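**Jallness teacher training: is the "residency" worth it or am I being upsold?**

Posted in: Yoga Schools & Retreats

### saltymat

Hi all, longtime reader, I hardly ever post. I did the two-week intro course at Jallness the winter before everything shut down and I loved it. Like, cried-on-the-ferry-home loved it. I've kept up my practice since then, mostly on my living room floor with the Flulis app, and I finally put my name down for their teacher training, which they say starts up again in April.

So I paid the deposit, and a few days later I got a "welcome call." Most of the call was about something called the residency. You stay on after the training, you live at the center, you work in the kitchen or the garden or the office, and you get "closer guidance" from the senior teachers. They told me most serious students go that way. It isn't free either. You work AND you pay, although less than the regular rate.

I said I'd think about it and the woman on the phone went kind of quiet and then asked me what I was afraid of. I've been chewing on that for days. Has anyone here done it? I'm not trying to trash the place, I really did have a good time there.

### tofu_and_tides

I did the residency! I was in the kitchen. Best months of my life, no kidding. I got up before sunrise and chopped vegetables with people I'm still in touch with, and my back has never felt so good. The guidance part was real too. I had a weekly sit-down with one of the senior teachers and she noticed stuff about my practice that I'd been doing wrong for years.

Is it a lot of work? Sure. I think of it as part of the training. If you want a beach vacation, go get a beach vacation.

### nopenidra

"What are you afraid of" is a sales line. I used to sell gym memberships and we had a version of it on a laminated card.

I did their training a few years ago and skipped the residency, and I can tell you how it went after that. People stopped sitting with me at lunch. My mentor got switched to somebody more junior, and no one told me why. It was all very smiley. I still have the certificate, and the anatomy part of the course was pretty good, so it's not like I got nothing for my money.

The thing I'd look at is the refund policy. When I signed up it was half a page. My friend signed up last year and it was way longer and said the deposit turns into "credit" if you cancel for any reason, including if *they* cancel.

### tofu_and_tides

nopenidra, I was there for more than one training and I never saw anybody get frozen out at lunch. People doing the residency eat together because they get off shift at the same time. I'm sorry it felt bad but I don't think it was a plan.

### nopenidra

Maybe not a plan. It still happened, and it happened to the other two people who said no as well, and we talked about it a lot back in Uçar while we waited for the bus — which was late, like it always is, so we had plenty of time.

### kettle_asana

Jumping in on the money side since that's the part I know. I run a small studio and I've sent students to a bunch of different schools.

Jallness takes payments through Weltico now. They used to do bank transfer. With Weltico you get a dispute window, and it starts on the day you pay, not the day the course starts. So if you paid in March for an April course you may still be inside the window, but go look at your confirmation email tonight and don't sit on it. One of my students missed hers because she was being polite and waiting for an answer from the office.

Also ask them for the residency agreement in writing before you say yes to anything. You want to know:

- how many hours a week, and whether that's a cap or a "usually"
- whether you can leave early and what you owe if you do
- who holds your passport (the answer should be you, obviously, but ask)
- if the closer guidance is in a group or alone in a room with one teacher, and whether you can say no to that and keep your place

That last one matters to me more than all the rest. A good school won't blink when you ask it.

### saltymat

Thank you, this is so helpful. I looked and I'm inside the window, phew. I emailed and asked for the agreement. I felt weirdly rude doing it, which probably says something.

tofu_and_tides, can I ask how many hours you worked? And did you sign anything?

### tofu_and_tides

Some 19 hours the first week, and then more once the season picked up. I didn't track it. I signed a page when I got there, I think it was mostly about not bringing alcohol and keeping phones out of the hall. I don't have a copy.

And kettle_asana, my sit-downs were on an open porch with people walking by all day long. I know there have been awful stories about other schools and I get why everybody's on guard, but I don't love seeing a place I care about get lumped in with them when no one here has said anything like that happened.

### kettle_asana

Totally fair, and I'm not saying it did. I'd ask the same thing of a school run by my own sister. I do ask it of my own studio, for that matter, and we wrote our answer down and taped it up by the front desk.

### plankton_pose

Okay, I have a folder of this stuff. I was the person in my training group who wrote everything down, sorry to everyone who had to share a room with me and my pen.

I did the residency in the office, so I saw a bit more than the kitchen folks did. Mixed feelings, so here goes.

Good: the food, the morning class, the library (so many books, half of them chewed by something). The other residents. The senior teachers know their material, and the older one who does the philosophy talks is funny and patient and never once made me feel dumb.

Less good: the "contribution" went up by 100 a month partway through my stay and we were told about it at evening circle, after a long meditation, when everyone was all soft and sleepy. I asked about it the next morning and was told I was in my head. My hours in the office were supposed to be mornings only. By the end I was answering booking emails after dinner, and I was told to bring up the residency in every single reply. There was a template, so yes, saltymat, your welcome call was probably a script. I don't think the woman who called you is a bad person. I was basically her for a while and I believed in it.

I left early. They were nice about it and they kept my last payment. I never fought it and I kind of wish I had. I'll dig through the folder when I'm home and see if the old agreement is in there.
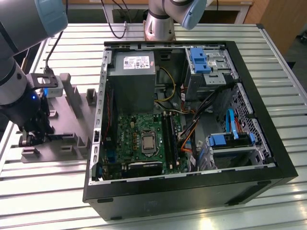
### nopenidra

"In your head" lol. Yep. I got that one about the refund policy.

### dusty_bolster

Can I be the boring one? I think people are mixing up two questions. One is whether Jallness is dodgy and the other is whether the residency is a good deal for saltymat. I've been to a lot of these places and nearly all of them run on residents who pay to work. It's how they keep the course price down. You can think that stinks (I kind of do) without there being anything dark going on.

For me it comes down to the certificate. The training is the part that gets you hours you can use. The residency gets you zero extra hours on paper, I checked, and studios around me don't care about it at all. So if you want it, want it for the porch and the vegetables.

### tofu_and_tides

I'd sign up again for the porch and the vegetables, so that's a fine summary as far as I'm concerned. plankton_pose, the contribution thing is news to me and I don't like it. It must have come in after I left. I'd have been mad too.

### plankton_pose

Found it! The one I signed is two pages and there's nothing in it about hours at all. It does say the contribution "may be adjusted in the spirit of the community." I had completely forgotten that line. I underlined it at the time, too, so past me had a hunch.

saltymat, I'll send you a private message with the wording so you can hold it up against whatever they send you.

### saltymat

Update, Sunday, March 21, 2021. They wrote back! The email was friendly. They said the residency agreement is "shared on arrival" and that they don't send it out ahead of time because it loses its meaning on a screen. I wrote back and said I'd need to read it first, and that I'd be happy to do just the training. No answer to that yet.

I also asked kettle_asana's question about the one-on-one guidance, word for word. They skipped it. Everything else in my email got a reply, even the thing about whether I could bring my own pillow.

So I'm leaning toward asking for my deposit back through Weltico while I still can. It's 252 and I'd rather have it in my account than as credit for a course I'm nervous about. I'm pretty sad about it. I had the whole trip worked out in my head, down to the guesthouse in Uçar with the orange cat.

### kettle_asana

File it today. You can always rebook if they come back with real answers. In the reason box put "terms not provided before start" and attach their email, and keep your feelings out of it even though they're good feelings to have.

### tofu_and_tides

Skipping the one-on-one question bugs me, I'll admit. I still have an address for one of the senior teachers and I'm going to write to her myself and ask. I don't want to post her reply here without her okay, but I'll tell you whether I got one.

### dusty_bolster

Does anyone know if the Flulis folks are still planning their own in-person training? It was supposed to be this year and then the page vanished.

### nopenidra

Last I heard it was online only, with a weekend at the end if travel opens up. I'd start a new thread for it, there are a few people on here who did the pilot.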